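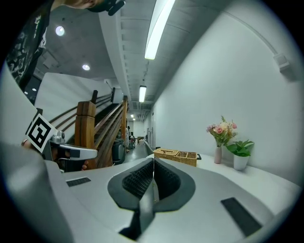 View from the gripper camera. A second gripper with its marker is at left, the wicker basket and flowers on the counter at right.

Bendance handheld grippers: setup and care
Last revised 7 Jun 2022

Covers the paired grippers used at the Czarnecka site. Firmware and host software are documented in the Clesomix repo.

Before a session
Wipe the lens with a dry cloth. Check that the marker sits square on its mount and has no lifted corners. Close the jaws fully and zero the encoder. Record 4 seconds with the jaws shut, then open and close them 7 times at an even pace. 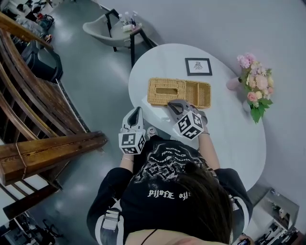 Hold one gripper in each hand and keep the markers clear of your sleeves. Light contact with the edge of a tray is fine. Stop if a jaw flexes or skips.

Maintenance
Regrease the jaw slide every 1000 cycles. Replace a marker if its print is scratched, then rerun calibration and save the result under the Bilelis profile.

Known issues
Error 114: encoder lost zero. Close the jaws, power cycle, zero again.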